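Search this site
Enter keyword
Go

My first go at a gig flyer

So I've been asked to make the flyer for the Trarnside record fair, which sounds grand until you learn that I was the only one in the room who owned a printer. I said yes straight away (I always do) and then went home and panicked, as I've never designed anything bigger than a birthday card.

I started with the lettering. I must have tried every font on the laptop, and by midnight I had one page with eleven of them on it, all shouting at each other.

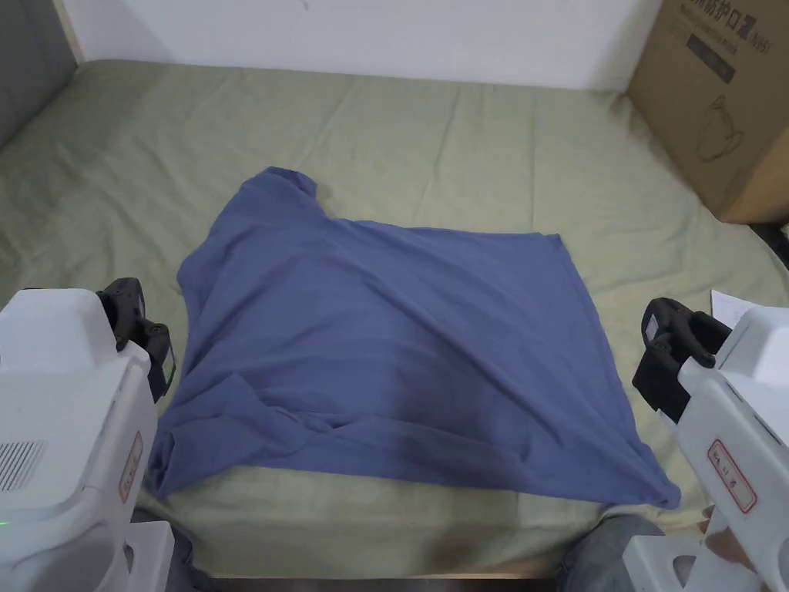
My friend Zhenhua Ding, who used to set type for a living, looked at it over a cup of tea and told me to pick two and delete the rest. So I did! A fat, slightly wonky one for the title and a plain one for the time and the door price, and it looked better in the space of a minute. I'm still a bit sad about the curly one.

Size was the next thing. I had the date so small that you'd have needed to press your nose to the lamp post. I taped a draft to the kitchen door, walked to the far end of the hall and made everything I couldn't read bigger, then did it again – four times in the end.
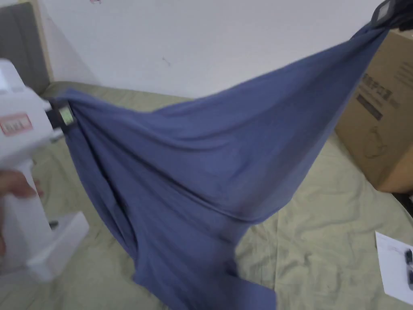
Colours, and why I went with two

I wanted orange, pink, teal and gold. Then I got the quote from the print shop in Sturkville, and every extra ink put the price up, so it's orange and a very dark blue on cream paper. Where the orange sits over the blue you get a muddy brown, and I've grown really fond of it. 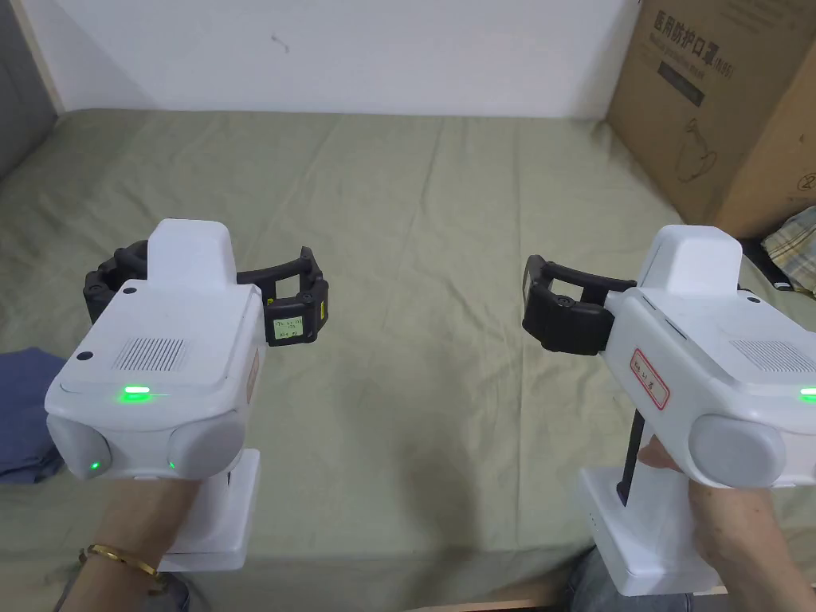
The proof came back with the title far too close to the top edge, and the trimmer would have had the head off my T. I moved everything down a thumb's width and sent it again. Do ask for a proof, even if you're in a rush, and read the phone number out loud to someone while you're at it (mine had two digits swapped).

We ordered 100 to begin with. They're going up in the café, the library and the chip shop window, and I've kept one back for my own wall, obviously. If there are any left over by June I'll cut them up for shopping lists. 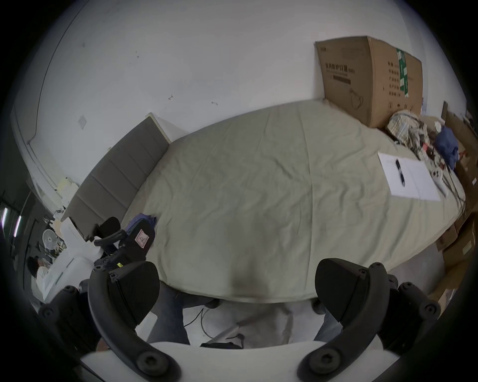 Posted by Rozália Ševčík in Paper and Ink

Next I'd like to try a proper screen print, with the mess and everything. There's an evening class at Atevholm that starts at seven, and I've put my name on the waiting list. If you've been, tell me what to wear, and whether I need to bring my own squeegee!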